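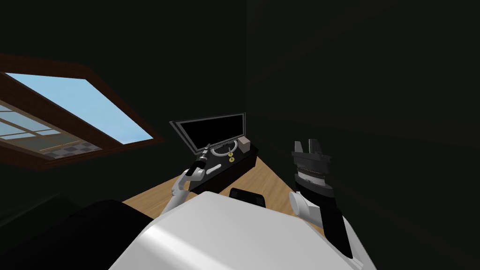 Stuner cell: where we are in January

Hi Savvas,

You asked for the short version, so I'll try! The simulated twin of the two-armed robot is up and running on the Vuorinen machine, and I've been doing most of the setup there before touching the real one at Erncombe. The room now has its plank floor, the skylight and the low black stand with the monitor on it, and both arms load with the right grippers (that took me longer than I'd like to admit).

Left arm first. I redid the grip settings for the black cylinder, and out of 37 test runs it dropped the thing 5 times. Most of those drops came from closing the fingers too early, so I've slowed the close and I'm rerunning the whole batch this week.

Right arm is the fussy one. The parallel gripper kept coming up with its zero a hair off after each restart, and I ended up reloading the joint offsets by hand. Stotov sent a patched driver and it's been behaving since, but I want more restarts on it before I call it fixed.

Still to do: the wrist check on the real right arm, new cable ties at both shoulders, and a proper backup of the settings (yes, I know, you've been asking).

Money-wise, I've used 8 of the service hours you approved and don't need more yet. I would like a spare set of finger pads before we go live, though. Can you sign off on that?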